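Clube de Robótica Ulden
Guia de preparação, secção 4: Sessão de recolha com as pinças de mão
Revisto em 10/11/2025

Se chegaram até aqui, já têm as pinças montadas e o computador do clube a reconhecê-las. Parabéns, a parte chata ficou para trás! Nesta secção vamos preparar uma sessão completa para a prova dos tecidos do torneio Duromdale: pegar em peças de roupa e panos de um monte, separá-los e dobrá-los. É a prova preferida de muita gente no clube, e vão perceber porquê logo na primeira tentativa.

4.1 Antes de começar

Cada equipa trabalha com 2 pinças, uma em cada mão. Confirmem que têm:

- as pinças, com os dedos bem apertados
- os cabos de dados e o concentrador
- o computador com o programa Kident aberto
- a caixa dos tecidos
- a folha de sessão (uma por equipa)

Nota: as pinças são identificadas pela etiqueta com código QR colada no corpo. Escrevam o número na folha antes de ligar seja o que for. Em October ainda usávamos a fita colorida, e quem tiver folhas dessa altura deve passar os números para o modelo novo.

4.2 Ligar e verificar

1. Liguem o concentrador ao computador e só depois as pinças.
2. No Kident, abram o separador Dispositivos. Devem aparecer as duas pinças com o estado "Pronto".
3. Limpem as lentes com o pano de microfibra. Nada de mangas de camisola!
4. Abram e fechem os dedos até ao fim algumas vezes, devagar. O valor no ecrã deve acompanhar o movimento sem saltos.
5. Se o valor saltar, carreguem em Calibrar e repitam o passo 4.

Cuidado: não puxem pelo cabo para libertar uma pinça presa num tecido. Abram os dedos, soltem o pano com a outra mão e verifiquem se a ficha continua bem encaixada.

4.3 Preparar os tecidos

Para esta prova queremos variedade. Um monte só com panos lisos e do mesmo tamanho é fácil demais e ensina pouco ao modelo. Misturem bolas, riscas, letras, estampados, peças escuras e peças claras, e deixem umas por cima das outras, como saem da máquina de lavar. Quanto mais confuso o monte, melhor!

6. Esvaziem a caixa na zona de trabalho e espalhem as peças à mão.
7. Ponham as mais pequenas em sítios onde fiquem em parte tapadas.
8. Afastem telemóveis, canetas e garrafas.

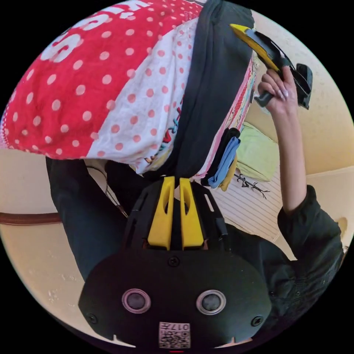
9. Escolham na folha a tarefa da ronda: "separar", "dobrar" ou "empilhar". Uma tarefa de cada vez, mesmo que apeteça fazer tudo seguido.
10. Combinem quem manobra as pinças e quem fica no computador. Trocam de lugar no fim de cada ronda.

4.4 Gravar uma ronda

11. Quem está no computador carrega em Nova ronda e diz "a gravar" em voz alta.
12. Quem manobra espera pelo sinal sonoro com as duas pinças abertas e paradas.
13. Peguem na primeira peça pela beira. Fechem os dedos com calma e levantem a direito.
14. Usem a segunda pinça para apanhar outra ponta e esticar o pano. É aqui que a coordenação entre as duas mãos faz toda a diferença, e é mesmo giro ver como melhora de ronda para ronda.
15. Pousem a peça no sítio combinado e voltem à posição inicial antes de passar à seguinte.
16. No fim, digam "parar". Só então se fecha a gravação.

Cada ronda dura 4 minutos. Se a tarefa acabar antes, parem antes; se ficar a meio, deixem ficar e marquem "incompleta" na folha.

Nota: os erros também servem. Se uma peça cair, apanhem-na com as pinças e continuem. Apagar rondas só com falha de cabo ou de lente.

Cuidado: mantenham a mão livre de pulseiras largas e prendam o cabelo comprido. Os dedos da pinça não magoam, mas agarram muito bem.

4.5 Guardar e entregar

17. No separador Rondas, vejam cada gravação em velocidade rápida e confirmem que os dedos da pinça aparecem do princípio ao fim.
18. Deem o nome segundo o modelo: equipa, tarefa, número da ronda. Exemplo: ham_dobrar_03.
19. Carreguem em Enviar e esperem pela barra verde. Não fechem a tampa do computador durante o envio.
20. Assinem a folha e deixem-na na gaveta do clube.

A coleção do clube já vai em umas 224 rondas, e a equipa Ham treinou com elas o primeiro modelo que consegue dobrar um pano sozinho. Fica torto, mas fica dobrado! Todas as rondas novas entram no próximo treino.

4.6 Problemas frequentes

A pinça não aparece em Dispositivos: troquem a porta no concentrador e reiniciem o Kident.

A imagem está baça: voltem ao passo 3.

O tecido escorrega: vejam se as pontas dos dedos têm pó ou cotão e limpem com um pano ligeiramente húmido. Deixem secar antes de voltar a usar.

O sinal sonoro não se ouve: o volume do computador costuma estar desligado por causa das aulas. Voltem a desligá-lo quando saírem.

A secção 5 explica como juntar as rondas e lançar o treino.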